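Section 7. Setting up the table flowers (upstairs)

You've got the vases unpacked, the stems are out of their sleeves, and there's a heap of tissue paper on your floor. Good, so had I at this point! This section covers one table from start to finish. Once you've done one, the rest go quickly.

I'm using the Flallance set all through this guide. If you bought the Foltavwood stems the steps are the same, but they come on a thicker wire and you'll want pliers for step 2.

For each table you need:
One white vase
One bunch of the green pompom stems, with leaves
A soft dry cloth
A handful of glass pebbles (only if your table wobbles, see the note after step 5)

1. Wipe the vase and the table top. Dark tables show every speck, so do the table last and do it properly.

2. Bend the stems before they go anywhere near the vase. Straight out of the box they're as stiff as pencils. Make a soft curve in each one, starting a few inches down from the bloom, and open the leaves out with your fingers. Give it 60 seconds per bunch, no more, or you'll start fiddling and wear out the wire.

3. Drop the bunch in and set the heights. I like one bloom a bit higher and the fuller one leaning out the other way, with the leaves coming down over the rim so you don't see where the stems go in. The little yellowish buds can stay tucked in under the blooms.
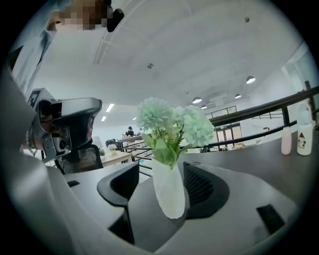
Gobnait Ó Flaithearta wrote in to say that she cuts her stems down by an inch and gets a rounder, lower bunch that people can talk over. She also pushes a ball of tissue into the bottom of the vase so the stems can't sink. I tried the tissue and I'm keeping it. I'm not cutting mine, though, because I move them between vases a lot and an inch is an inch. Up to you!

Caution: if you do cut, use wire cutters and not your good scissors. And wear something over your eyes – the ends fly.

4. Check the bunch on its own. Take it back out and lay it down flat in the middle of the table, then look at it from straight above. I know it feels like going backward. But it's much easier to spot a bald patch or a squashed bloom with the vase out of the way, and you can fluff everything while it's lying there. Work from the center of each bloom outward, gently, the way you'd plump a very small pillow.

Note: move the cups well back first. A pale bloom and a splash of coffee is a sad combination, and the Buckley cleaning spray I was told to buy for that left a ring (I gave up and dabbed with plain cool water).
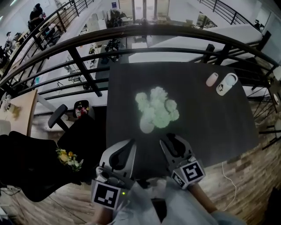

5. Put the bunch back and decide where the vase goes. Middle of the table is the safe answer and it's what I do nine times out of ten. On a square table it looks right from every chair.

Note: if the table rocks, fix the table. If you can't fix the table, put the pebbles in the bottom of the vase before the tissue.

Caution: our tables are up on the open level, with a black metal railing beside them and people working underneath. Keep the vase away from the rail side. That goes for mugs, bottles, phones and the pliers too. A railing stops people, and small things go straight between the bars.
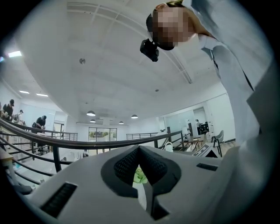 6. Walk around it. Stand by the railing and look back, then sit down in a chair and look again. Flowers that seem fine from standing height can put a leaf right in a sitting person's eye line. Turn the vase a little at a time until you're happy, and don't touch the blooms any more, just the vase.

7. Clear up. Tissue in the recycling, cloth over the arm, and pick any loose cable up off the floor before somebody comes through with a tray.

How it should look when you're done

Vase upright in the middle, blooms spreading out in their rounded clusters, drinks over toward a corner with plenty of bare table in between. If yours leans a bit I wouldn't worry. Mine nearly always does, and Éabha Tierney told me she prefers it that way.
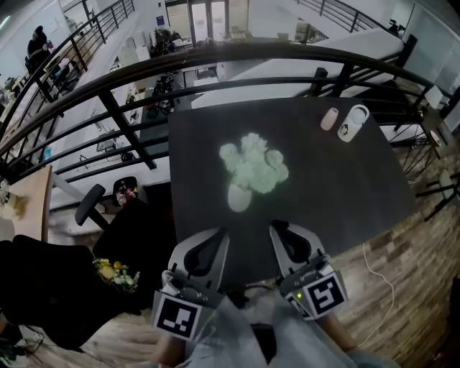

Enthorpe, 6 Apr 2019

Update to this section. The new Flallance boxes have a longer stem, so if you bought yours after December, bend it lower down than I say in step 2 – halfway is about right. I've also taken out the part on scented sprays. They made the leaves sticky and then the leaves collected dust. Dusting and storage are in section 9.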